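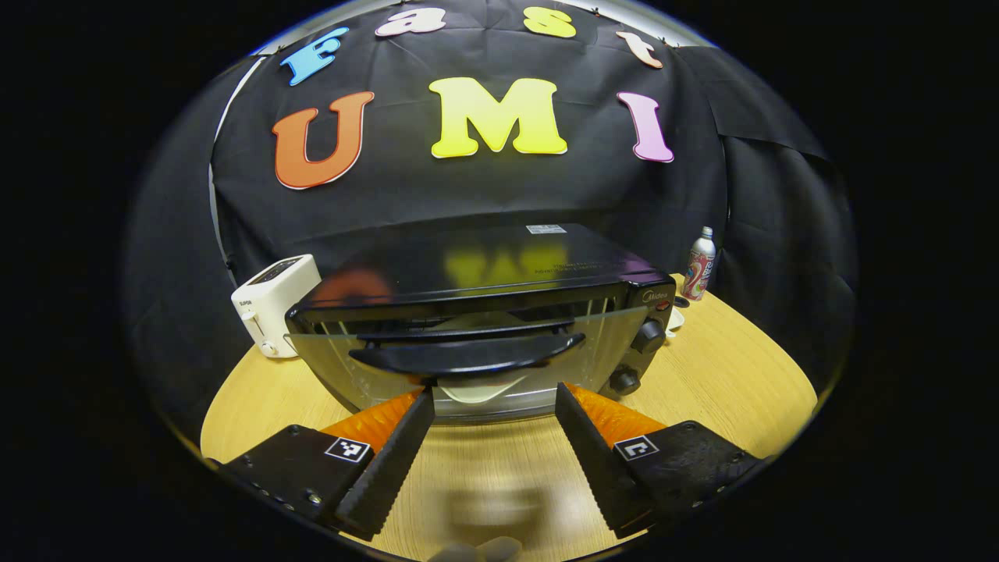 Home | Kitchen | Counter & Table | Interviews | Archive

Do You Need Two Toasters? A Repairman Has His Doubts

December 23, 2022

Reading time: 6 minutes

Print | E-mail this article

Musa Oyelaran has fixed small kitchen appliances for 13 years, and he doesn't much like being asked which one to buy. "People want a name," he told me. "I give them a name and they go home and buy something else, and then in February they're in here with the something else."

I had come to his shop with a bias of my own. My sister gave me a countertop oven two years ago, and I have kept it next to my old pop-up toaster ever since, the two of them shoulder to shoulder, eating up the only decent stretch of surface in the kitchen. Every article I read says the oven replaces the toaster. Mine hasn't. I wanted to know if that was my fault.

"It replaces the toaster if you don't care about toast," Oyelaran said.

He explained it the way he evidently explains it to customers. A slot toaster holds the bread upright with heat close on both sides. A toaster oven has to warm a box of air, a rack and usually a glass door before it gets serious about the bread. "You can get good toast out of the oven. You'll wait for it. And the first batch and the second batch will be two different colors, and then you'll tell me the dial is broken."

Is the dial ever broken?

"Sometimes. Mostly the dial is a suggestion."

This is the sort of remark that makes me suspicious, because it lets the manufacturer off the hook. If a knob says a number, shouldn't the oven get to that number? Oyelaran shrugged. He had tested a Tement countertop model the week before with a probe thermometer clipped to the rack, and it ran 40 degrees under the setting for most of an hour. The owner had been baking in it for years and was perfectly happy. "She'd learned it. She puts it higher. She came in about the handle."

I asked whether a more expensive machine would do better. He has a low opinion of most of the features that push the price up: the presets, the little chimes, the light that stays on. He prefers two knobs, one for heat and one for time, and a door he can take off with a screwdriver. When I mentioned that the newer Grotent ovens come with an app, he looked at me for a while and then asked what the app was for. I had read the brochure twice and couldn't tell him.

Kelechi Olaniyan, who teaches an evening cooking class for people in small apartments, is kinder to the appliance and harder on its owners. I called her because Oyelaran said she would disagree with him, and she did, though less than I'd hoped.

"I cook dinner in mine four nights a week," she said. "Chicken thighs, salmon, a tray of carrots. If all you've ever done is toast and frozen pizza, of course you think it's useless."

Her students, she said, make the same mistakes. They fill the rack edge to edge so no air moves. They line the crumb tray with foil, which some manuals specifically tell you not to do. They push the oven up against the wall. And they pile things on top of it, mail and bread bags especially. "The top gets hot. It's shiny and flat and it looks like a shelf. It is not your shelf."

I admitted to the bread bags.

What about leaving the door cracked open after cooking? I had seen this recommended in a magazine as a way to "extend the life" of the oven, and it smelled like the kind of advice that gets passed around without anyone checking. Olaniyan does it herself, out of habit, to let steam out. She made no claims for it beyond that. Oyelaran, when I called him back, was blunter. "The door open, the door closed, I can't see a difference when I have it on the bench. What I see is grease. Wipe out the grease." He would also like people to stop leaning on the door when it's down. Hinges are the repair he does most, and on a cheap oven the part and his labor come to $50, which is where many of his customers decide to buy another cheap oven.

He doesn't blame them, exactly. But he keeps a shelf of ovens that were left behind that way, and he says more than half of them need nothing but a hinge or a knob.

I pressed both of them on electricity, the argument I hear most often in favor of the small oven. It uses less power than the big one, so it must save money. Olaniyan thinks it does, in summer especially, when she can't stand to heat the whole apartment. She has never compared her bills. Oyelaran pointed out that a man who bakes one potato for an hour in a small oven is still running an oven for an hour, and that the microwave is right there. A leaflet from Lysenko, which sells a countertop model of its own, promises savings over "1,000 meals," and neither of them could tell me what meals those were. The leaflet didn't say either.

So, two toasters or one? Olaniyan would give away the pop-up and get the space back. She said so without hesitating and then conceded that her husband has hidden one in the closet. Oyelaran keeps both on his counter at home, the toaster pushed back in the corner and the oven out front where the door has room to drop. He bought each of them used.

"You eat toast every day?" he asked me.

I do.

"Then what are we talking about?"

I'm still not convinced the oven is earning its spot. I did clear the bread bags off it, and I ordered a thermometer. It reads 25 degrees low so far, and I've only tried the one setting.

Print | E-mail this article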